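Home | Local | Business | Homes | Letters

Balov says its small oak cabinet will tidy your counter. We have questions

Furniture maker Balov is putting its tabletop cabinet on sale Monday, and the pitch is a familiar one: buy a box with drawers, and the mess on your counter goes away.

The cabinet is pale wood with black bar handles. It costs $70, or $100 with a matching tray from Kurek, and it will be sold first at the Killano home store downtown. Balov says the opening batch is 1,150 pieces. It would not say what happens after those are gone.

The company calls the design "a calmer way to keep small things." That is a lot to ask of a couple of drawers. The handles look good against the light grain, and the pulls sit in recessed slots with rounded ends, a nice touch on something this size. Whether the slots collect crumbs is a question Balov's press sheet skips.

The sheet also claims that an average household has 12 loose items on the kitchen counter at any time. We asked where that number came from. A spokesperson said it was "internal," and a follow-up message had not been answered by Friday evening.

Carix, which sells a similar unit, dropped its own version last year after slow sales. Shoppers at the time complained that the drawers were too narrow for anything they wanted to hide. Balov says its drawers are deeper – but it gave no measurements, and the fronts are still long and slim.

None of this makes it a bad cabinet. At $70 it is cheaper than plenty of solid-looking storage. It may be worth waiting to see one in the store before paying for the promise.

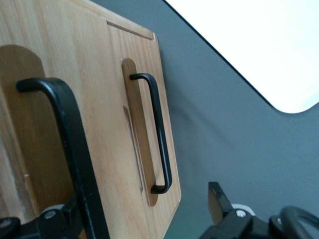
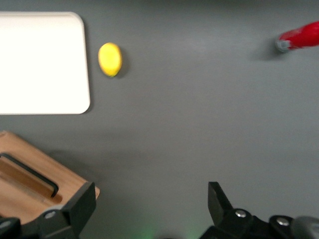
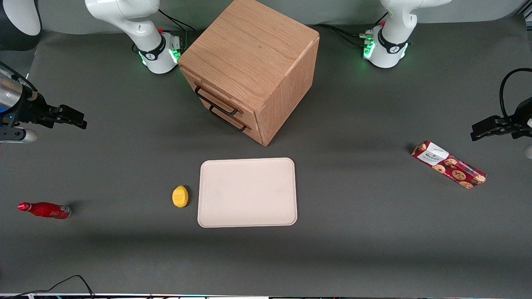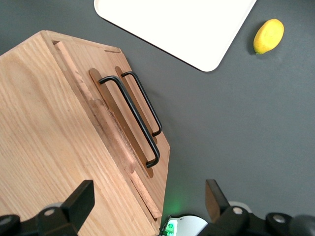

First and last photos: black bar handles on the pale wood. Second: a yellow lemon shape and a red item on the gray tabletop.

Recent in Homes
Killano extends weekend hours through December
Do you need a second dish rack?
Kurek recalls nothing, raises prices anyway

We use cookies to remember your settings. By continuing to read you accept our cookie policy.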